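Section 6: Showing the bin cell to visitors

This section is for whoever is running the Rurik bin cell on an open day or during a booked visit. It assumes you have already been through Sections 2 to 5 and can start, stop and home the arm without help. If you have not been signed off on the cell, you can host the visit but you must not hold the pendant.

The text was last revised on 28 December 2020 by Meenakshi Pinto. It replaces the two loose sheets that used to be kept in the cell drawer. Please throw those away if you find them, as the speed setting on the second one is wrong.

6.1 Who needs to be there

Every visit needs two members of staff. One is the operator, who stays at the pendant from the moment the arm is powered until it is shut down again. The other is the host, who does the talking, watches the floor line and deals with questions.

The two roles must not be swapped while the arm is live. If the operator has to leave, stop the arm, power down as in 6.8 and start again from 6.4 when they are back.

The largest group we take at the cell is 11 visitors. Bigger parties from the Ustbridge open day are split at reception, and the second half goes to the Trerkex display first.

6.2 Before the day

1. Check the booking sheet for the number of visitors and any access needs. The floor line can be moved to make room for a wheelchair, but it must never be moved closer to the table.

2. Tell the building office if you expect children under 16. They have to be accompanied by their own adult as well as the host.

3. Run the full demonstration at least once on the afternoon before. Do not change any program after this run. If something needs changing, change it and run the whole thing again.

4. Print enough safety cards. There is a master copy in the Hayashi folder on the shared drive.

5. Charge the host's headset microphone. The battery does not last through a morning and an afternoon session on one charge.

6.3 Laying out the area

1. Put the floor line down in yellow and black tape. It must be outside the full reach of the arm, including the gripper. The reach is given on the plate in Section 2 and you should measure from the base, not from the table edge.

2. Place the barrier posts on the line and clip the belt between them.

3. Clear bags, coats and chairs from the operator's side. The operator needs a clear way out that does not pass between the arm and the wall.

4. Put the emergency stop box within the operator's reach. Press it, check that the arm will not enable, then release it.

5. Turn the display screen so that it faces the visitors. The operator does not need to see it.

Note: the large screen gets in the way of the door if it is pulled out on its stand. Leave it against the pillar.

6.4 Checking the bin and the arm

Do these checks with the arm powered off.

1. Look at the bin. It must sit flat and must not slide when you push the rim by hand. If a clamp is fitted, check that it is gripping the bin and that its handles are not in the path of the arm.

2. Check the floor of the bin for swarf, tape and old labels. The vision program can mistake a bright scrap for part of a block.

3. Follow the cables with your eye and then with your hand, from the upper arm down to the wrist. There must be enough slack for the wrist to turn fully both ways, but no loop low enough to catch on the bin or on a block.

4. Check the straps that hold the cables to the arm. Replace any that have gone brittle. Do not use wire.

5. Look at the gripper fingers for chips and bent edges, and wipe them with a dry cloth.

6. Make sure any sheet material left beside the bin is lying flat and is taped down or taken away. Acrylic sheet can stay on the table in its protective paper if it does not overlap the rim.

Caution: the inside edges of the bin are sharp in places. Wear gloves when you reach in.

6.5 Loading the blocks

1. Take the blocks from the tray under the table. Use the reddish-brown and green ones. The white ones are for calibration only.

2. Drop them in gently, by hand, from just above the floor of the bin. They should not be lined up. Visitors want to see the arm deal with blocks lying at different angles, and a neat row gives the wrong idea of what the cell is for.

3. Leave at least one block close to a wall. This is the harder pick and it is worth having in every run.

4. Take your hands out, step behind the line and tell the operator that you are clear. The operator answers before enabling the arm.

6.6 Running the demonstration

1. The operator enables the arm and sends it to the home position. The host tells the group that the arm is now live.

2. The operator selects the program VISIT and sets the speed to 50 per cent. Do not go above this with visitors in the room, even if they ask.

3. The host explains what is about to happen before it does. Something short is enough: the arm will look for a block, choose one it can reach, move the gripper down into the bin and try to pick it up.

4. The operator starts the first cycle. Say nothing during the first pick. People watch better when they are not being talked at, and they will want to hear the motors.

5. On the second cycle, the operator pauses the program while the gripper is down in the bin. Use this pause to point out the main parts from behind the line. Most groups ask about the wrist joint, which is orange and easy to spot, and about the cables that run down to it.

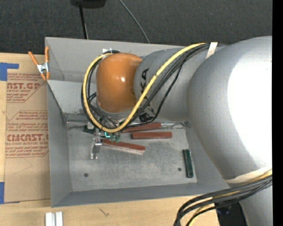
6. The operator checks with the host, then resumes the program and lets the cycle finish.

7. Run further cycles until the program stops by itself or the time is up. Allow a little time for questions between cycles, with the arm at home.

8. If the arm misses a block, let it try again. It is allowed 2 attempts before it moves on to another. Tell the group that a miss is normal, and show them the reading on the screen if it is working.

Note: some visitors will ask to put a block in themselves. They may hand one to the host, who places it with the arm powered off as in 6.5. They may not reach over the belt.

6.7 If something goes wrong

The arm stops and the pendant shows a contact warning
The gripper has touched a wall or the floor of the bin harder than it should. The operator clears the warning, jogs the gripper straight up at low speed and sends the arm home. Do not jog sideways while the fingers are below the rim.

A block is gripped but sits crooked
Let the program put it down. If it looks likely to fall outside the bin, stop the arm, lower the block by jogging and open the gripper.

The arm goes back to the same spot and picks nothing
This is usually a reflection on the metal floor. Turn off the row of ceiling lights nearest the window and start the cycle again. If it carries on, end the demonstration and move the group along to the screen.

Fault 294
The gripper has lost its connection. Stop the arm, power down and check the connector at the wrist. Push it home by hand, with no tools. If the fault comes back after restarting, the cell is out of use for the rest of the day and the host should take the group on to the next stop.

A visitor crosses the line
The operator presses the emergency stop at once. Do not wait to see how far the person goes. Get everyone back behind the belt, then restart from 6.4. Write it in the cell log, even if no harm was done.

Warning: never free a trapped cable or block with the arm enabled, even at the lowest speed.

6.8 Closing down

1. Let the last cycle finish and send the arm home.

2. The host leads the group away from the belt before anything else is done. Questions can be answered by the screen.

3. The operator disables the arm, turns off the controller and hangs the pendant on its hook with the cable coiled.

4. Take the blocks out of the bin, wearing gloves, and count them back into the tray.

5. Lift the floor tape if the cell is needed for normal work the next morning. The March sessions run close together, so it can stay down between those.

6. Fill in the visit page of the cell log: size of group, number of cycles, any stops and the reason for each. Sign it and have the other member of staff sign it too.

For changes to the VISIT program itself, see Section 7.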